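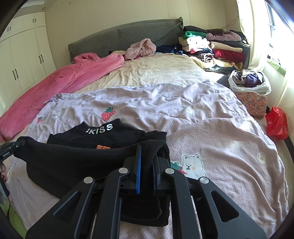

The hand-held gripper closed on a fold of black knit, blue pads on.

I look after one gripper, and most of the looking after is pads and pivots. Yogesh Sachdeva wrote to ask how I set mine up for clothes, so I've put it in one place.

The pads come first. Mine are soft blue rubber from Plutex, one on each jaw. Lint gets into the surface quickly with knits and fleece, and then the jaws start to slide off a sleeve they held fine the day before. I wipe the pads with a damp cloth every 60 grasps and let them dry before closing the jaws again. When the edges start to curl I change both, never one.

Next are the four silver pivot screws across the top linkage. Too tight and the trigger feels heavy, too loose and the jaws no longer meet flat. I turn each one until it stops, then back it off a little. Work the trigger a few times and check again – the first setting never holds for me.

To check alignment I close the jaws on a strip of paper and pull. If it comes out crooked, one arm is sitting forward of the other. I had that in September, at 2,108 grasps by my log, and the cause was a worn washer. Noel Lumanlan had spares, so I replaced all of them while it was apart.

Cables get a look too. I leave enough slack for a full turn of the wrist and tape the rest down.

For a test I use a bed with whatever clothes are on it. Dark knit is a good one, as the folds are hard to pick out. I pinch a single fold, lift, hold for 3 seconds and put it down. If it slips 2 times in a row I go back to the pads.

Still to do: Ailbhe Flanagan says the Plomar pads last longer on fleece. I've ordered a pair and will fit them when the blue ones wear out.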